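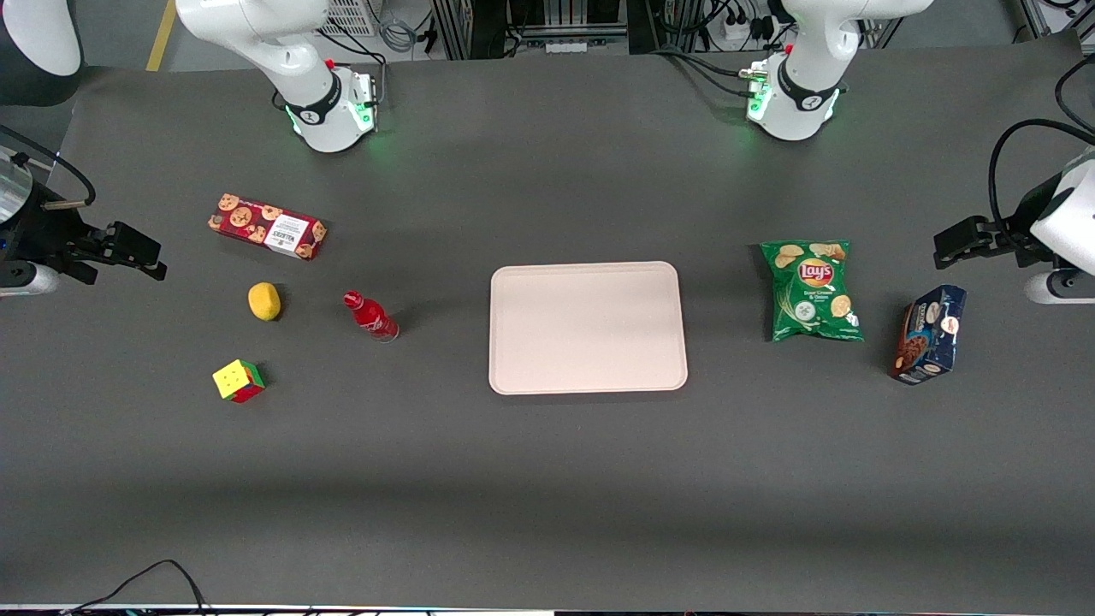 About Salline

Salline is a water testing laboratory serving private well owners, small public water systems and food processors. We analyze drinking water, process water and brine for salts, metals, nitrate and coliform bacteria.

The laboratory was set up by Birthe Hallgrímsson and Ignacio Carrasco to handle high-chloride samples, which many general labs dilute and report with raised detection limits. Chloride and conductivity are still the largest part of our workload. The standard mineral panel covers 18 parameters. Metals are run as a separate order.

Sampling and turnaround

Bottles are supplied at no charge and are labeled by test. Bacteria samples must reach us within 24 hours of collection, on ice. Mineral samples may be held longer if refrigerated; holding times are printed on the chain of custody form. Results are normally issued in five working days. Rush service is available for nitrate and coliform only.

Reports

Each report lists the method, the detection limit, the result and the date of analysis. Results below the limit are reported as "less than" and never as zero. Reports are kept for 13 years and can be reissued on request to the original client.

Staff

Birthe Hallgrímsson, laboratory director
Ignacio Carrasco, inorganic chemistry
Kanyarat Noiphan, microbiology
Constanza Montecinos, quality and client records

Sample drop-off is at 227 Troncoso Road, side entrance.

Page last revised 10 January 2026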